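4.3 Comparing two sets of jaw pads

Use this procedure when you have a second set of pads for the Trirkine hand-held grippers and need to choose between them. You will need both grippers, the Vikbridge controller and the head camera.

1. Fit the first set of pads to both grippers. Tighten the screws by hand only.
2. Switch on the controller and wait for the steady light.
3. Open and close each gripper 3 times with nothing in the jaws.
4. Set the force limit to 300 on both channels.

Caution: Keep fingers out of the jaws while the controller is on.
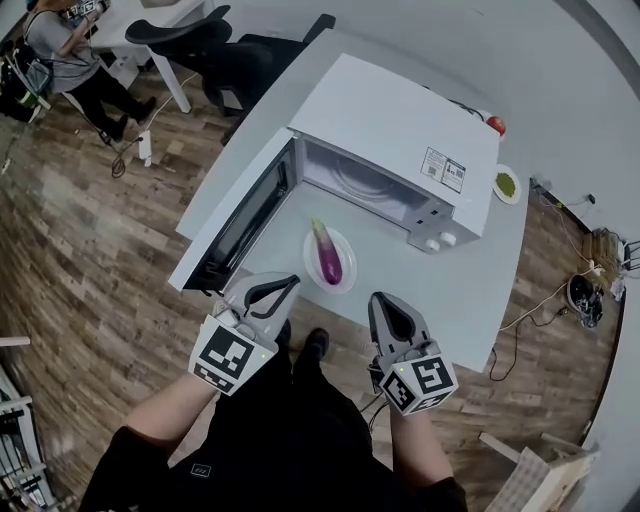

The Standon pads are softer than the Lindqvist pads and need a longer squeeze before the reading settles. Allow 2 seconds before you lift. Choose test items with different surfaces. A smooth aubergine on a plate is a good first item, and the white plate itself makes a harder second one. Keep the printed faces of the marker blocks clear of your sleeves.

5. Lift the item, hold it level and put it back on the same spot.
6. Save the run under the name of the pad set.
7. Change the pads and repeat from step 2.

Note: Pads wear. Replace a set after 1,000 closes, or sooner if the surface looks shiny. Do not compare a new set with a worn one.

If the two channels give different readings with the same pads, go to 4.5, Zeroing the grippers.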